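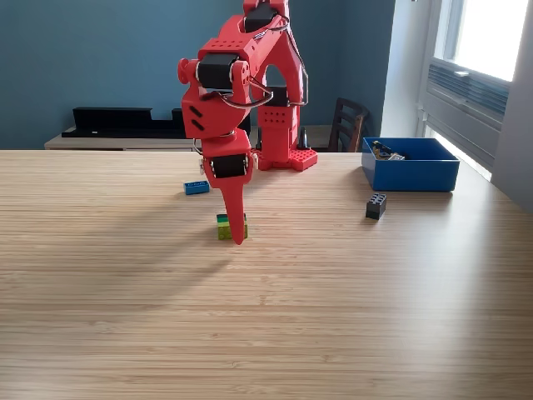 The brick table at Sumik, light wood top, with a small stack on it.

Dear Manolis Panagiotou,

I'm glad to be writing with good news about the building-brick corner, and I hope you'll forgive me if I go on a bit. The Galanis grant has taken us further than I dared to expect back in the spring!

By the end of October we had sorted 848 bricks out of the up to 1,000 that came in with the donated boxes. It's slow work (every piece gets washed, dried and checked for cracks before it goes in a bin), but the families who drop in seem to enjoy helping, and the little ones are fiercely strict about colors.

Spending stands at $536, most of it on the table and the storage bins. The table was worth every penny — low enough for the children, and wide enough that elbows don't cause too many arguments. We still need 2 more stools, and I've asked Drultero for a price.

Next we'd like to try short building afternoons with simple stacks to copy, starting small and working up. I'll send the attendance sheets with my next letter.

With warm thanks,
Retno Chin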